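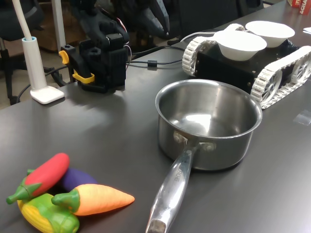
Stainless steel saucepan, riveted handle

Ticket 123 – Drallow hand cream, grainy texture after shipping
Status: closed, reopened, closed
Handled by: Myroslav Symonenko, customer care

2026-02-07, first message from customer
Florante Salazar writes that his jar of Drallow Overnight Hand Cream arrived "with sand in it." He has rubbed it on both hands and one elbow and reports a mild exfoliation he did not pay for. Wants to know if it's off. Bought from the Millard shop, lid sealed on arrival.

Reply sent
Asked for the batch code (bottom of the jar, under the sticker that says not to remove the sticker) and where the jar had been sitting.

Customer reply
Batch 2000. Jar spent the night in the mailbox, then went on top of a radiator "to recover." So it froze and then it cooked. Smell is normal, color is normal, no water on top.

Notes
Classic shea graining. The butter part melts, cools slowly and sets in little beads. Harmless, melts on the skin if you give it a second, feels like a cheap foot scrub until then. Checked with Zakharchenko, who make the base for us, and they have no other complaints on that batch.
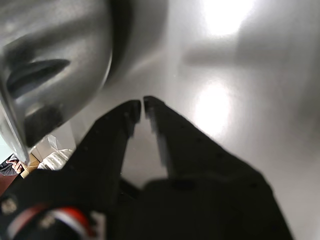
Polished metal, close up

Fix sent to customer
1. Scoop the cream into a clean, dry glass bowl.
2. Stand the bowl in warm water, up to 40 degrees Celsius. Bath water, more or less. Do not use the microwave.
3. Stir until the beads are gone.
4. Put it in the fridge right away and stir now and then while it thickens.
5. Back in the jar, lid on, away from the radiator.

Customer reply
Used the microwave.

Notes
It separated. Oil on top, something like wallpaper paste below. He asks if he can shake it. He has already shaken it. Told him to throw it out and offered a replacement or a refund. He picked the replacement and asked if we could do the Skekberg lip balm instead, as his lips are now the driest part of him. Fine by me, the price is close enough.

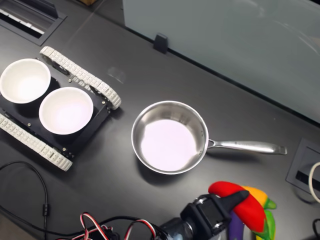

White round bowls and other items on a dark tabletop

Reopened
Lip balm arrived. Customer says it is "too smooth" and he had got used to the beads. Explained that we sell a sugar scrub for that. He would like a sample. Sent two.

Still to do
– Change the care card. It says "store somewhere cool," and a mailbox in winter does technically qualify.
– Add the warm water steps to the help page, with the microwave line moved to the top.
– Ask Millard to stop leaving jars in mailboxes before April.

Closed again. Customer rated the service 97 out of 100. Three points off for the elbow.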